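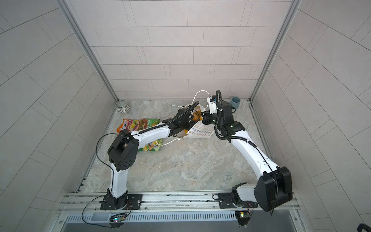
Tiled enclosure with two white arms mounted on the front rail.

Ticket 112: Timed-entry tickets rejected at the Trundgate gallery door
Status: Open, pending confirmation
Product: Ava ticketing, door module
Priority: High

Reported issue
The Trundgate visitor desk reports that printed tickets for the Wonon sculpture exhibition are refused at the east door with the message "Entry not valid for this venue." Tickets shown on a phone are accepted. Members' cards are not affected. The exhibition is sold in timed slots, and 1,000 printed tickets were mailed to subscribers before the fault was known.

Steps taken
The door reader was restarted and its venue code compared with the code in the sales record. The two matched. The desk was asked to admit holders of printed tickets by checking the order number by hand until further notice.

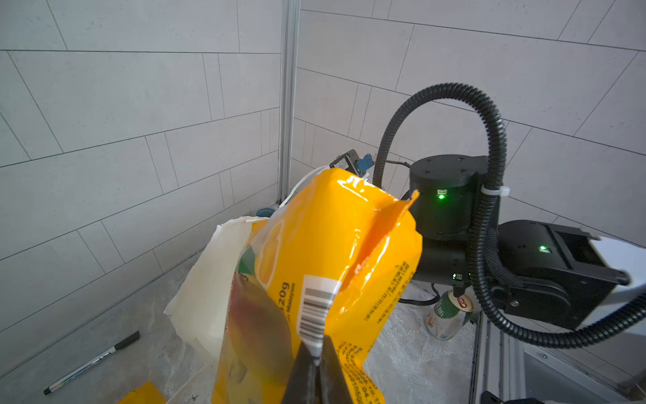
The printed ticket carries its barcode on the lower third of the sheet, where most visitors fold it to fit an envelope or pocket. A batch of 17 returned tickets was tested, and 9 were refused on the first attempt. All of the refused tickets had a fold through the code. The reader in use at the east door expects a flat code and, when part of it is lost, returns the venue message in place of a read error.

Interim advice
Desk staff should flatten the ticket against the counter before presenting it. If the message appears again, enter the order number and do not reissue the ticket, as a reissue cancels the original slot.

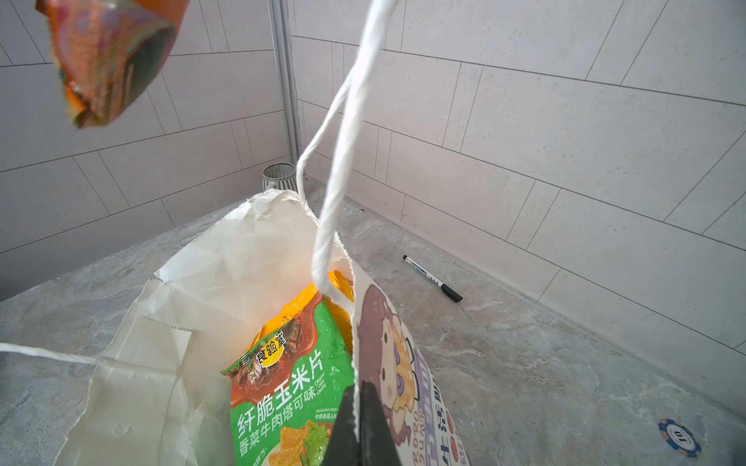
Lachance, April 5, 2026

The revised ticket layout has been sent to the print supplier. The barcode now stands in the upper margin, clear of both folds. A correction to the error wording will be included in the next release of the door module. The Trundgate desk is asked to confirm the result after the first full day of entry with the new stock. Tickets already mailed remain valid and will continue to be checked by order number.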